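Section 8: Closing with interrupted stitches

1. Lay your practice tissue flat and pat the edges of the cut together before you pick up a needle. I use the Livari tray, but any shallow one works.

2. Start at one end. Tie your first knot, trim it, move along and tie the next. Keep your gaps even (I was terrible at this in November!).
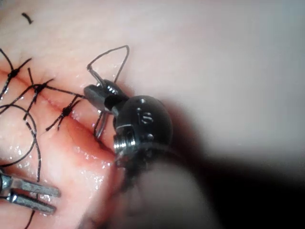 3. Check your spacing before every new stitch. I look back along the line each time, and I'd be happy with the three black knots in that row, spaced pretty evenly with the edges pressed close together. Then I line up the curved needle beside the last knot and go again.

Note: Leave yourself enough tail to grab later. Mine stick out every which way like little stars, and that's fine with me.

Caution: Snug, please, never strangled! If the edges start to pucker, cut that knot out and redo it. Pick up stray snips of thread before you put the tray away, and drop used needles in the sharps tub.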